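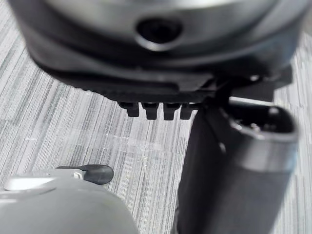 Striped carpet in a work room, regret it or love it?

gravelpit_ann
Putting new floor down in the back room, 213 sq ft. Boss wants carpet not vinyl bc of the echo. Down to two samples, both low pile. One is a gray stripe, light gray and white and charcoal all streaked together. Other is plain mid gray. I like the stripe. Anyone lived with one? Need to order by end of the week.

mussa_floors
Stripe. Every time. Plain gray shows every crumb and every bit of lint. Streaky stuff hides it.

tbeck
Hides it until you drop a screw. Then you're on hands and knees with a flashlight. We had streaky charcoal in the Norwood office and I lost so many little black screws in that stuff. Plain is better if you do any kind of bench work.

mussa_floors
use a magnet tray?

tbeck
magnet doesnt help with nylon washers

Neema Nyanda
Tiles or broadloom? Matters more than the color imo. With tiles you can pull one up when somebody spills coffee. With a stripe you have to decide if they all run the same way or quarter turn. Same way looks like one big carpet, quarter turn looks like a checkerboard and I got tired of it in a month.

gravelpit_ann
Tiles. Pevar is the brand the shop carries, never heard of them. Hadn't thought about direction!! Room is long and skinny, door on the short end.

Neema Nyanda
Then run stripes across, so it looks wider. Lengthwise it's a bowling alley.

oldreliable13
Disagree. Across means every stripe meets the long wall and if that wall isnt square you see it the whole way down. Ask me how I know. Lengthwise and the short wall takes the cut.

mussa_floors
You can go diagonal too. More waste, order 13 percent extra at least. Looks good with a thin streak, less like a bowling alley, less like a ladder.

tbeck
diagonal in a skinny room, so many triangle cuts. no thanks

gravelpit_ann
Not doing diagonal, I'm the one cutting. What about rolling chairs and carts? Does low pile track?

Neema Nyanda
Tight low pile rolls fine. Get the hard wheels off the chairs though. Ours fuzzed under the desks after two winters, everywhere else still good.

oldreliable13
And vaccuum WITH the stripe, not across.

mussa_floors
never heard that one. makes no difference on loop

oldreliable13
made a difference on mine

gravelpit_ann
Ok going stripe, across the room, 4 spare tiles in the closet. Will check the wall with a long level first. tbeck I'll buy a brighter flashlight

tbeck
buy 2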